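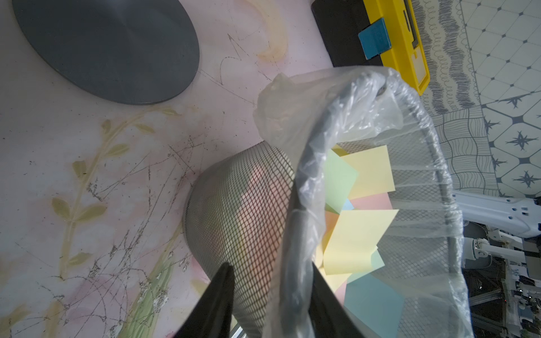
Progress report to the Lammers Fund, 2025-12-21

Hi all, a quick catch-up on the hearing screening project at the Postska clinic. We've now tested 107 people, mostly folks over 60 who had never had their hearing checked (one man came in only to drive his wife and left with a referral of his own!). Of those, 20 were sent on to the audiologist and 8 have been fitted with hearing aids so far. The rest are on the waiting list at Surer, which is slower than I'd like, and I'm calling them every week.

The sound booth is finally working. The door seal had to be replaced twice, so we lost roughly 7 clinic days over the fall and spent more on repairs than I'd budgeted. I moved money over from printing to cover it, and the updated sheet is attached.

Follow-up calls are the weak spot. People put their new aids in a drawer after a week or two, and I want to get to them sooner. I'd love to try a drop-in hour for cleaning and adjustments, starting at the Prondero senior center in April. Could you let me know if the leftover travel money can go toward that?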